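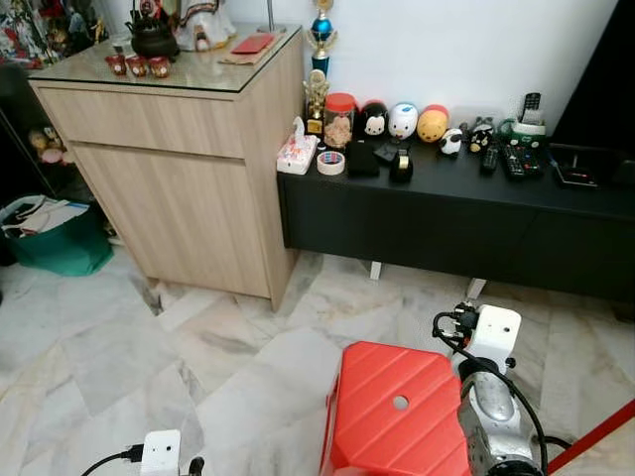

How do you dust a cabinet or console that has a lot of small things on top without spending all morning on it?

Take everything off one section at a time, put it on a tray, wipe the bare surface, wipe each item as it goes back, and move on to the next section. Dusting around things takes nearly as long and leaves a ring under every one of them.

Start at the highest point and finish at the floor. On most living room furniture that means tall pieces first (trophies, vases, lamps), then the flat top, then the drawer and door fronts, then the legs and the strip of floor underneath. Vacuum last.

What to have ready

A tray with a rim, or a shallow baking pan lined with a dish towel
2 microfiber cloths, one damp and one dry
A soft paintbrush, an inch wide or so
Cotton swabs
Dish soap

Glass tops

A glass top over wood shows every streak, and crumbs and grit get caught along the edge. Brush the edge first with the dry paintbrush. Spray the cleaner on the cloth and never on the glass, or it runs over the side and gets between the glass and the wood. Wipe in one direction, then dry in the other. If the glass is loose, lift it off once a year with a second person and clean underneath. I do ours in November, before the holiday things come out. Let both surfaces dry for an hour before the glass goes back down, or you'll trap fog under it.

Cast iron teapots and small cups

A cast iron teapot that sits out for show still needs looking after. Dust it with the dry brush, including under the handle and around the knob on the lid. If you make tea in it, rinse with plain hot water, no soap, and dry it inside and out with the lid off. Don't leave it wet on glass or wood. A rust ring on oak is hard to get out. Small cups collect dust inside even when no one drinks from them, so wash them in warm soapy water every couple of weeks, or store them upside down on a folded cloth.

Figurines

Painted ceramic can take a damp cloth. Gold trim can't take much rubbing, so go over it with the brush and leave it alone. Vinyl and plastic characters can be washed in the sink with a drop of dish soap if they have no batteries or paper labels. For the creases around ears and hats use a cotton swab. Stand them on a towel to dry.

Trophies

Most are plastic with a thin metallic coat. Dry cloth only. Glass cleaner clouded the topper on one of ours and it never came back. Check the nut under the base while you have it in your hand, they work loose.

Paper things

Envelopes, cards and paper mats should come off before any spraying starts. Red paper in particular can bleed if it gets damp, and the color will go into unfinished wood. If you want to keep an envelope out on display, keep it away from the teapot and cups.

Things that don't live there

Tape, pouches, chargers and keys end up on any flat surface at waist height. I keep one small box, a Hirevley with a lid, in the top drawer, and they all go in it. Tissues can stay. Snack jars can stay too if the lid is tight, but wipe the bottom of the jar, which is usually the stickiest thing in the room.

Plush toys on a low shelf

Low shelves get floor dust, so toys kept there need more washing than ones higher up. Check the tag. If it allows, put them in a pillowcase, tie it shut and run a cold gentle cycle, then air dry. For the others, go over them with the vacuum hose with an old stocking stretched across the end.

Bags of papers

A cloth bag is fine for carrying papers and bad for storing them. They curl at the top and the ones at the bottom crease. Empty it, recycle what you can, and stand the rest in a magazine file. Check that the file is wide enough for folders. The narrow Delska ones aren't.

Under the console

If the console is on short legs, a regular vacuum head may not fit. Wrap a dry cloth around a yardstick, hold it on with two rubber bands, and sweep from the wall outward.

Updated December 18, 2021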